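HSP118 Household Spaces and Upkeep
Week 7 handout: open racks, light plastics, hard floors
(bring this to the tute, I won't be printing spares)

Carrying on from last week. We got as far as closed cupboards and ran out of time for racks, so the first bit is catch-up and then on to drinkware and floors. The Pokdale reading is assumed. If you haven't done it at least skim the section on wire goods.

1. Open wire racks

Why people buy them: air gets round everything, you can see what you've got, cheap to post. Why they end up in the shed: feet scratch, small things tip through, grease sits in the joins.

Terms you need for the quiz
Gauge = thickness of the wire. Thin gauge flexes under load, especially mid-span.
Pitch = gap between one wire and the next. Decides what will stand up on it.
Finish = plated, coated or bare. A gold colour tells you nothing about what's underneath. Don't write "brass" in your audit because it looks yellow. Write "gold-coloured wire" and leave it there unless you've tested it or have the label.

Last year's cohort lost a lot of marks on that one.
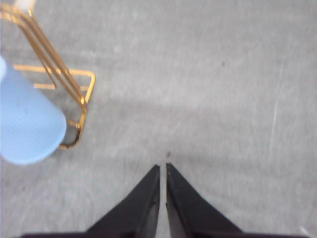

Pitch matters most for cups. Base of the cup needs to bridge at least two wires or it rocks. Upside down is better, the mouth is usually the wider end, and it drains. Heavy stuff low, light stuff up top, and for anything on the floor check all the feet touch before you load it. Plenty of new racks don't sit flat out of the box. Bend the foot back by hand, gently, don't pack it with cardboard (gets wet, goes mouldy).

Rivadeneira's distinction between a drying rack and a display rack: a drying rack is judged on what leaves it, a display rack on what stays. Bit cute but useful. The same object can be both in one house. In your audit say how it's being used if you know, otherwise just "wire rack".

2. Light plastic drinkware

Tumblers, beakers, picnic cups, kids' cups. Mostly moulded, mostly tapered so they stack and so they come out of the mould.

Ribbed walls: grip, and some stiffness for not much material. Downside is cleaning, the grooves want a brush and the dishcloth skates over the top.
Frosted or translucent: hides scratches better than clear. Also hides film, so check with a fingertip and not by eye.
Base: look for the raised rim (the cup stands on this, or should) and any small mark in the middle left by the mould. Describe these. They help match sets when the sticker's long gone.

A tapered cup on its side will roll in a curve, toward its narrow end. Worth trying at home. It means a dropped cup usually doesn't go far from where it landed but can finish up pointing any which way, and tucked in against the nearest furniture leg.
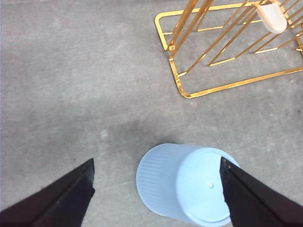
Fig. 2. Light blue ribbed cup on its side, concrete floor, base end showing. Gold-coloured wire rack at upper right.

Pick-up order when clearing a floor: breakables, then anything that rolls, then the flat stuff. Butden method has rollers first. Either is fine in the assessment as long as you're consistant and say which one.

Cups off a floor go to the sink, never straight back on the rack.

3. Concrete underfoot

Bare or sealed. Very common now in laundries, garages, converted sheds, and the Dullalholm units are concrete right through.

Sweep before you mop or you're just moving grit about. Soft broom.
Scuffs: dry cloth first, then warm water and a drop of neutral detergent. No vinegar, no lemon. Acid etches it and you can't undo an etch.
Mottling is normal, it's in the pour. Don't record it as staining.
Pale lines may be scuffs or may be scratches. Run a fingernail across. If it catches, scratch.
Felt or rubber under wire feet. Check them each term, they go hard and fall off.

Light is the other thing. Grey floor, soft shadow, and you will miss small stuff. Get down low and look along it, torch if you have one.

4. For the tute

One open rack from where you live. Sketch it, measure pitch, note the finish (see above!!). Load it with 12 items and write down the order you put them on. Then a paragraph on what you'd shift and why.

Final report is still 4000 words, drawings not included. Due end of August, drop box shuts at 5 pm. Extensions through the portal please, I can't do them by email any more.

Next week: hooks, rails, and the backs of doors.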